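Skendura bench diary: the day the left hand wouldn't let go

A thread, 1/14. Lint rolling a shirt with a two-armed robot, and the fault that ate my whole afternoon. I loved nearly every minute of it.

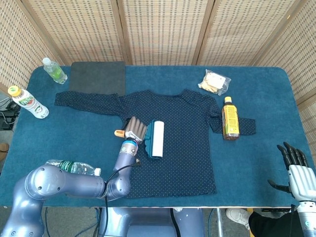

2/14
What we were after
The job sounds so simple! Pick up the lint roller, roll it down the front of a navy spotty shirt, put it back, open the hand. The shirt lies on felt and there's a load of clutter on the table on purpose (bottles, a bag of crackers) so the arms have to learn to work round other people's stuff.

3/14
I should say I adore this task. Folding gets all the attention but a lint roller is a lovely thing to give a robot. It has to press hard enough for the sheet to stick and lightly enough that the shirt doesn't come along for the ride. Cloth moves! Nothing on that table stays where you left it.

4/14
What went wrong
Rolling went fine. Then came the release, and the left hand stayed shut. The screen said "open, done". The fingers were still wrapped over the roller like it was the last one in the shop.

5/14
Next step in the program is "lift and go home", so up went the arm, roller still in its fist, sticky sheet still stuck to the shirt, and the shirt went with it. The tea bottle on the sleeve went over. I hit the stop and everything froze with a shirt hanging off it.

6/14
No harm done, lid was on. But please look at the order of events there. The hand lied about being open and the arm believed it. With a lint roller that's a funny story. With a mug of something hot, or someone's sleeve, it isn't, and I've written it up as a safety fault and not a silly one.

7/14
Hunting for it
First guess was the glue. Those sheets are properly grabby and I thought a finger had caught the edge. Put a used-up roll on with no stick left at all. Same thing. Lovely theory, gone in ten minutes.

8/14
Second guess was the cable along the forearm. It loops, and when the elbow bends a long way the loop pulls tight. So I parked the elbow at 90 degrees and ran open and close, over and over. Perfect every time. Bent it further, to where it sits at the end of a stroke, and the thumb stopped moving. YES. I may have shouted.

9/14
So: the plug at the wrist was being tugged just enough to drop the signal to the thumb. The other fingers tried to open but the thumb had the handle pinned against them. And the software was only checking that the command had been sent. It never asked the fingers where they were.

10/14
That's 2 faults holding hands. The loose plug on its own should have given us a clean error and a robot sitting still. The lazy check on its own would have sat there quietly for months. Together they threw a shirt in the air.

11/14
The fix, hardware side
Longer loop, a clip before the wrist so the pull lands on the clip, and a plug with a proper latch. The latch ones came from Kanwood and they click in so nicely that I did it several extra times just for the noise.

12/14
The fix, software side
After every "open" the hand now has to report finger positions, thumb included. If they aren't open within 3 seconds the arm doesn't lift. It holds still, shows a red light and waits for a person. I also dropped the speed of that first bit of lift, so if it ever does get fooled again there's time to reach the button.

13/14
Someone on the Laing forum asked how many cycles I'd want before trusting it. I've set it going on a bare open and close test with the elbow fully bent, 3,000 of them, and I'm making my tea with one ear on it. Will post the log whether it's pretty or not. If yours has the same sort of loop on the forearm, go and bend the elbow all the way and watch the thumb. Do it today!

14/14
Still to sort: the right hand has the same plug and hasn't had the new clip yet, so it's on open-palm duties only until I get to it. Also I want a test where the roller gets glued to the hand deliberately, to see the red light come on for real. Pilleston lot, if you've got a spare roller handle you don't mind losing, send it over.

2023-03-05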